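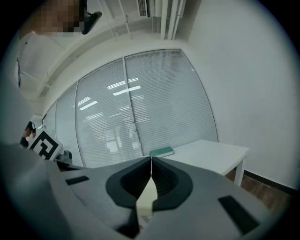

**그림 3.** 위쪽에서 몸을 기울여 화면에 들어온 사람(왼쪽 위). 밝은 색 탁상면 일부.

### 4.2 탁자 높이와 상체 기울임

앞 절에서는 의자 유무만 다뤘음. 이 절은 탁자 높이. 공용 작업실은 한 탁자를 키가 다른 여러 사람이 돌려 쓰는 곳이라 높이 문제가 개인 사무실보다 복잡하다. 개인 책상이면 한 번 맞추고 끝난다. 공용 탁자는 앞사람이 쓰던 높이 그대로 쓰는 경우가 많고, 높이 조절 손잡이가 있어도 손을 대지 않는다.

응답자는 226명. 관찰 장소는 Vurkholm, Pallow, So 세 곳이며, 장소별 배치는 3장에 적은 대로이다. 관찰 단위는 30분 구간으로 잡았다. 구간이 더 짧으면 자리 이동이 과하게 잡히고, 더 길면 짧은 작업(서명, 포장, 분류)이 통째로 묻힌다. 전체 유효 구간은 1173개. 중간에 자리를 비운 구간은 제외. 두 사람이 같은 탁자를 쓴 구간은 남겨 두되 분석에서는 사람별로 나눴다.

자세 분류는 직립, 기울임, 기댐의 세 범주. 기울임은 상체가 작업면 쪽으로 나가 있고 팔꿈치나 손으로 체중을 받치지 않는 자세로 정의한다(그림 3 참조). 체중을 받치면 기댐. 이 경계가 제일 애매했다. 손바닥을 탁자에 가볍게 얹은 경우는 기울임으로 통일했고, 판정이 갈린 구간은 두 평가자가 다시 보고 합의했다. 합의가 안 된 구간은 결측 처리.

결과부터 적으면, 낮은 탁자에서 기울임이 길게 이어졌다. 예상한 방향이다. 다만 높은 탁자에서도 기울임이 없어지지는 않았고, 작은 물건을 다루는 작업에서는 높이에 따른 차이가 거의 사라졌다. 글씨 확인, 바늘 작업, 라벨 붙이기 같은 것들. 눈과 물건 사이 거리가 자세를 정하는 작업에서는 탁자를 올려도 사람이 다시 숙인다. 반대로 상자 포장이나 천 재단처럼 팔 전체를 쓰는 작업은 높이에 민감했다. 작업 종류를 빼고 높이만 회귀식에 넣으면 높이 효과가 실제보다 크게 나온다. 선행 연구의 엇갈린 결과도 일부는 여기서 온 것으로 본다.

장소 차이도 있음. Pallow는 탁자 폭이 넓어서 뒤쪽에 놓인 도구를 집으려고 몸을 뻗는 동작이 많았다. 이 동작은 짧지만 자주 반복된다. 관찰표에서는 기울임으로 들어가므로 Pallow의 기울임 비율은 조금 높게 읽힐 수 있다. So는 조명이 한쪽 벽에만 있어 그늘진 자리 이용자가 더 숙이는 경향. 조도는 따로 재지 않아서 확인은 못 했다. Vurkholm은 특이사항 없음.

주관적 피로는 Skavance 문항지로 받았다. 목, 어깨, 허리 세 부위. 목 점수는 기울임 시간과 같은 방향으로 움직였지만 허리 점수는 그렇지 않았다. 허리는 오히려 서 있던 총 시간과 더 가까웠다. 어깨는 중간쯤인데, 작업 종류를 통제하면 관계가 약해져서 이 절에서는 해석하지 않는다. 응답 시점이 작업 직후인 사람과 퇴실할 때인 사람이 섞여 있는 점도 한계이다. 나중에 응답한 쪽이 점수를 낮게 적었을 가능성을 배제할수 없다.

높이 조절 손잡이에 대해서도 한 줄. 손잡이가 탁자 앞면에 있는 자리는 조절이 더 자주 일어났고 옆면에 있는 자리는 드물었다. 설문에서 "있는 줄 몰랐다"는 응답이 가장 흔한 이유로 나왔다. 안내문을 붙인 자리는 표본이 작아 비교하지 않음.

정리하지 못한 부분: 신발. 굽 높이는 탁자 높이와 신장의 차이를 바로 바꾸는데 기록 양식에 칸이 없었다. 신장은 자가 보고값이라 오차가 있고, 굽까지 더하면 상대 높이 변수의 정밀도는 그리 높지 안다. 따라서 아래 표의 상대 높이는 연속값 대신 낮음, 맞음, 높음으로 묶어서 썼다. 묶는 기준은 서 있을 때의 팔꿈치 높이. 기준을 위아래로 조금 옮겨 다시 계산해도 낮음 집단의 결과는 유지되었고, 맞음과 높음의 차이는 기준에 따라 달라졌다. 이 둘의 차이는 4.3절에서 작업 종류별로 나눠 다시 다룬다.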